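Éloge de la corbeille à fruits

Ma voisine Ginette Sandhu soutient qu'une corbeille ne sert à rien, qu'un fruit se range dans un tiroir, et voilà près de 20 ans que je lui réponds (gentiment, toujours !) qu'un fruit rangé est un fruit oublié.

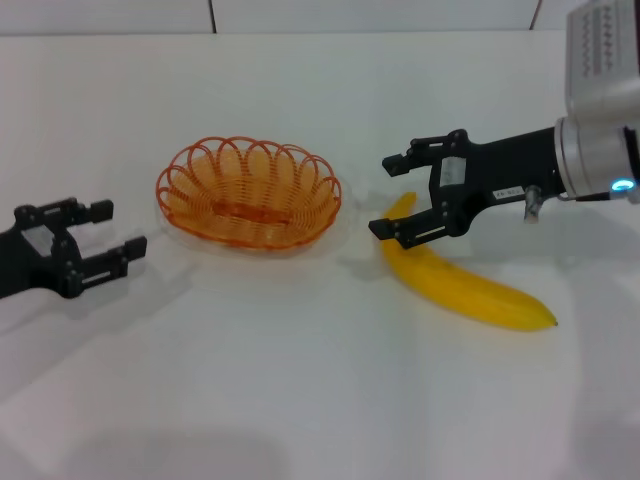

Corbeille orange et banane factice, sur table blanche.

Je défends donc la corbeille, même vide, même orange vif, même entourée de ces boucles un peu démodées que ma grand-mère aurait adorées. Elle met de la gaieté sur une table trop sage et elle invite à se servir en passant. 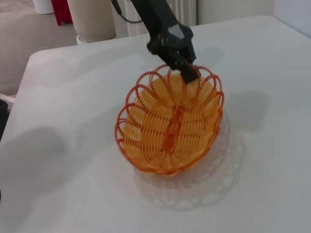 Et le prix, alors ?

La mienne m'a coûté 6 euros au marché d'octobre, et je la trouve plus belle que bien des coupes en verre.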